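Main page – Contents – Recent changes – Random article – Help

Woltoretti pushing task

The Woltoretti pushing task, often shortened to Woltoretti, is a method for training and testing robot arms that move small objects across a flat surface by contact alone. The arm carries a single rigid finger in place of a hand and cannot grasp. Each trial begins with a written instruction, such as "move the heart next to the blue cubes", and the control program must choose a series of short pushes that brings the objects into the stated arrangement. The method was first set out by Efua Kyei at the Zimurham laboratory and has since been used mainly in work on language-guided control and on learning from human demonstration.

Background

Earlier work on planar pushing dealt largely with one object at a time. The usual aim was to predict how a block would slide and turn when pushed at a given point, using a friction model with parameters measured beforehand. Such models work well for a single block with a known base but become unreliable when several blocks touch, as small errors in the contact points lead to large differences in the final positions.

Kyei's proposal was to leave out the explicit friction model and to train a policy directly from camera images, the text of the instruction and the recent path of the finger. The policy gives a displacement in the plane of the board at each time step. Height is held fixed during a push, which reduces the control problem to two dimensions, and the finger is raised only between trials.

Equipment

The standard arrangement uses a six-axis arm mounted beside a table, with the finger held vertically in a clamp at the wrist. A flat wooden board serves as the working surface. The blocks are simple solids and outlines in a small set of colours, among them cubes, cylinders, stars, hearts and hexagonal prisms. Shapes may occur in more than one colour, so that an instruction naming only a shape can be ambiguous. Cases of this kind are kept in the test set and scored separately.

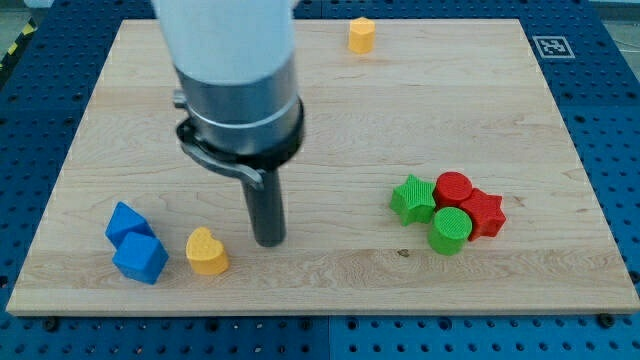

Blocks that start in contact with one another are treated as a cluster. The method distinguishes between free blocks, which have clear space on every side, and clustered blocks, which can be reached by the finger only from part of their outline. The distinction matters because a free block can normally be pushed in any direction after one repositioning of the finger, while a clustered block must often be separated from its neighbours first. In the results described below, most failures arose in this second group.

The position of the table relative to the camera is found from square printed markers. Calibration is repeated at the start of each session and whenever the camera mount has been touched. An error in this step shows up as a constant offset between the intended and the real contact point, and is easily mistaken for a fault in the policy.

Training data

Demonstrations are collected by a human operator who steers the finger with a hand-held controller while watching the board. The original data set, known as Cesex, contains 3000 demonstrations. Operators were not given individual goals. They were asked to rearrange the blocks freely for a set period, and the recordings were afterwards divided into segments and labelled by a second person, who wrote a sentence describing what each segment had achieved. This form of labelling after the event yields more usable segments per hour than giving an instruction first, though the sentences tend to favour large and obvious movements.

Segments shorter than one second were discarded, as were those in which a block left the board. A later revision also removed segments in which the operator paused with the finger resting against a block. Policies trained on the unrevised data had a tendency to stop on first contact and remain there.

Policy and control

The policy is a neural network with separate encoders for image and text. Their outputs are joined and passed to a small decoder that gives the next displacement. Training is by behavioural cloning, that is, by direct imitation of the recorded movements. No reward signal is used.

A safety layer between the policy and the arm limits the speed of the finger and stops it crossing the edge of the board. The limit is applied to the commanded position – the measured position lags slightly behind it – and a narrow margin is therefore kept along all four sides.

Evaluation

The main test consists of 200 instructions given from randomly chosen starting layouts. A trial counts as a success if the named relation holds when the arm stops, judged by an observer who does not know which policy is running. Fixed time limits apply, and a trial that passes its limit is scored as a failure even if the blocks are nearly in place.

In the first published comparison, policies were trained on subsets of 50 and 1000 demonstrations as well as on the full set. The smallest subset produced movement towards the correct block but seldom a completed arrangement. With 1000 demonstrations, instructions concerning free blocks were carried out reliably, and further data brought little change for these. Instructions concerning clustered blocks continued to improve up to the full size of the set.

The Jelínek variant

In the Jelínek variant the operator may correct the policy while it is running by typing a new sentence. The correction replaces the earlier instruction and the policy continues from the present layout without returning the finger to its starting height. Long rearrangements, such as sorting all blocks by colour, are handled as a sequence of such sentences. The variant raised success on clustered layouts, although part of the gain must be credited to the operator's choice of order.

Limitations

Stars and hearts are harder to control than cubes, as the finger can lodge in an inner corner and turn the block when a straight push was intended. Upright blocks with a narrow base may also tip if struck too quickly. The fixed finger height offers no remedy in either case.

The results depend on the friction of the board. Transfer to other surfaces was not part of the original study, and the figures from different laboratories are not directly comparable unless the same board material and finger are used.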